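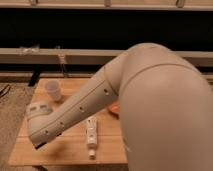

Spent the morning going through old phone bills before I cancel Zoteck. Posting what I found in case anyone else is still on one of their 2019 plans.

The base price went up four times. Two of those were in the terms. The other two were listed as a "service adjustment" on the second page of the bill, which I never opened.

I was also paying for voicemail to email. I have never used it. It was switched on when I moved from Sandu and kept the same number.

Total paid over the contract: $641 more than the price I signed up for.

I called. The first person offered me a bigger data plan. The second one, after a long hold, took off the voicemail charge and credited the last bill. No refund on the rest.

Nelu Chiriac asked about the exit fee. Mine ended in July, so there isn't one. Yours should be under "agreement details" in the account page, near the bottom.

Going with Liltora. Around 500 minutes and more data than I need. Ileana Husar has had it for a while and says coverage is fine out by the lake, weaker in the parking garage downtown.

If you switch, get your transfer PIN before you cancel anything. Zoteck sends it by text to the line you're leaving.

Number moved over this afternoon. Calls work. Still waiting on texts.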